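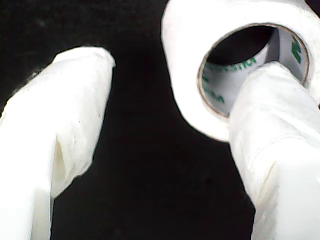 Before any of us signs off on the Firik order, I'd like to go back over the fingers one more time, and I apologize in advance for the length of this. My worry is that we've budgeted for the arm down to the last cable clamp and left the fingers as a single line reading "misc." Fingers are what we wear out! The white wrapping on both of ours has gone to wrinkles and overlapping seams, and a roll of tape is a fair test of why that matters: one finger goes right through the core and has to sit up against the inside wall, where any fold in the covering can rub or snag. I would much prefer to pay for proper sleeves up front than keep paying in afternoons spent rewrapping (I have done plenty of those, and so has Edivaldo, bless him).

Kelly Caldeira
October, 4:40 pm

So what I'm proposing is that we take 700 dollars out of the spare controller line and put it toward 6 pairs of fingers with fitted covers. Clodby has quoted me eight weeks on delivery, so if we wait for the new budget we'll be well into winter before anything shows up, and I don't think the old ones will go gracefully. Anselmo Portela asked whether the Xavier style would be cheaper. It is, a little, but you can't change the cover without taking the whole finger off, and I'd hate to have all of us learning that with a deadline coming.

The other thing I'd ask everybody to keep in mind is soft packaging. Tape rolls are stiff and well behaved. A dented container with a creased wrapper and a paper towel bunched up around it is another matter, and we do want to be able to handle those. I'd hold off on the force sensing add-on until we've tried the new covers on that sort of thing, and I know opinions differ.

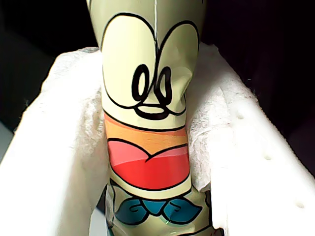
Damilola Effiong wrote:

> I'd argue for buying the force sensing now, while the
> arm is being configured. If we add it later we pay for
> shipping twice and lose the arm for however long the
> refit takes. I got burned on this at Prerkstead, where
> we put it off for three budgets running and then had
> to buy a whole new wrist to fit it. Happy to be
> outvoted, but please at least get a price for both
> ways of doing it before the order goes in.

Damilola, that's a very reasonable request and I should have done it already. I've written to Firik for a price both ways and will send it along as soon as I hear back. If the gap is small I'll happily come over to your side. In the meantime, could Bonifacio Arrieta please send me the mounting drawing for the wrist? The copy I have is missing its second page, and Clodby won't start on the fingers without it.

Warmly,
Kelly

Search messages Go Advanced search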